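Asunto: Re: [lista-maldonado] Mesa del comedor: ¿aceite o barniz?

El lun 22 de septiembre alguien de la lista escribió:

> Heredé una mesa de madera clara y no sé si darle aceite o barniz. En Skotcombe me quieren vender un barniz de poliuretano y me aseguran que es para toda la vida. ¿Alguien tiene experiencia con niños y vasos sin posavasos?

¡Hola a todos! Yo me pasé al aceite en julio y no vuelvo atrás. El barniz queda precioso el primer año, pero en cuanto se raya hay que lijar la mesa entera, y con el aceite arreglas solo el trocito feo y a otra cosa. Eso sí, pide más mimos - una mano cada pocos meses, según el trote que le deis.
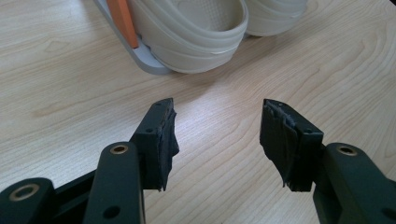

*La veta, con el reflejo en el centro.*

Yo usé el aceite duro de Ronanine, el mate (el satinado me pareció demasiado amarillo en la muestra). Lo que hice, por si sirve:

1. Lijar con grano 80 y luego con 120, siempre a favor de la veta. Con el 80 no os entusiasméis, que deja unas marcas horribles si aprietas.
2. Quitar el polvo con un trapo apenas húmedo y dejar secar bien.
3. Extender una capa muy fina, esperar 30 minutos y retirar todo lo que sobre. ¡Todo! A mí me quedó una esquina pegajosa por perezosa.
4. Repetir al día siguiente. Con 2 manos me bastó. Y mientras cura, nada encima, ni llaves ni bolsos ni calzado.

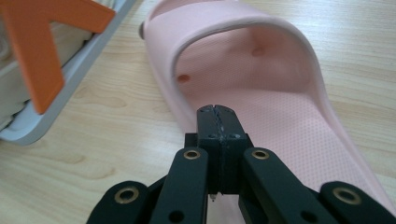

5. Los trapos con aceite, extendidos al aire libre hasta que sequen, nunca hechos una bola en la basura, que pueden arder solos.

Para los cercos de vasos todavía no tengo remedio bueno. En Covomcombe venden una pasta limpiadora que no he probado, ¿alguien la conoce?

Un abrazo desde Maldonado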